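August 7, 2021

Noise logging, Breltero flats, student block. Night three.

Swapped the Flakik meter on the stairwell for the Ditier one, as the Flakik kept dropping its clock after a battery change. Both set to A weighting, slow. Calibrated before going out and again on return, no drift worth writing down.

Courtyard meter passed 90 dB twice after midnight. Both were shouting right under the mic, so flag them and don't use them for the party complaint. The music from the third floor is the one the council officer wants. It stopped when the police came to the door and did not start again.

Files: 1,625 readings from the courtyard, 1,015 from the stairwell. The stairwell set is short, started late. Josée Nguyen has the raw copies. Still need the officer's call log to line up the times.
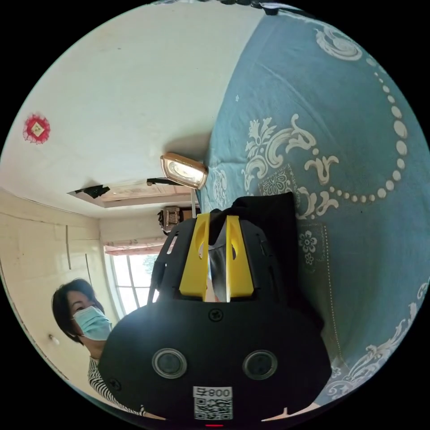
Can the courtyard peaks go in the report at all?
Only in the appendix, marked as voices close to the meter, with the times given.

To do: new foam cover for the courtyard mic, old one is split. Ask Josée if the October visit is still on.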